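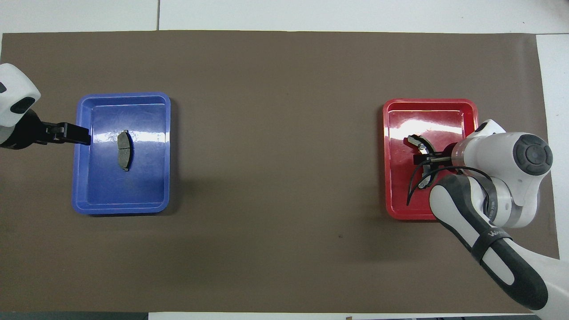
# Findden Brake Pad Sorting Notes

Search docs... Go Clear

Welcome! Findden is a small, open collection of notes and pictures on sorting used brake pads at the bench. I started it because I love old parts and could never find a decent plain guide to keeping them in order. If you've ever ended up with a heap of pads and no idea which car they came off, I hope you'll feel at home.

## What's in it

- 3228 pictures of pads in and around trays
- 1282 short text notes, one per pad
- `pads.csv`, with columns for pad ID, shape, groove (yes/no/unsure) and wear
- `benches.csv`, which lists the mat and tray setup for each batch

The first batch came from the Plekent workshop and the second from Dedari. They wrote their notes quite differently, so please check the `source` column before you mix them!

## The bench

Brown paper mat on a white table, plastic trays on top. I'm very fond of the blue tray: a dark gray pad shows up beautifully against it, and the raised rim keeps everything in one place. It is glossy, though, so you will see white reflections along the inside walls. Paper creases too. We leave the creases alone unless a tray rocks.

## How we describe a pad

Outline first (curved or straight), then the friction block, then the backing plate. A groove counts as "yes" even when it's faint. Use "unsure" freely, it's a perfectly good answer and I've used it about 57 times myself.

Wear is a judgment by eye on a scale of 1 to 5. Please don't use it to decide whether a pad is safe to drive on.

## Known problems

- 558 notes have no wear score yet
- Shadows under the pads sometimes got noted as dirt in the Dedari batch
- Pad IDs starting with `MB` are from the old Mbeki list and still need renaming

## Changes

5 Aug 2023: merged both batches, fixed the groove column, added `benches.csv`.

Next update is planned for November. Corrections are very welcome, even tiny ones. Open an issue with the pad ID in the title.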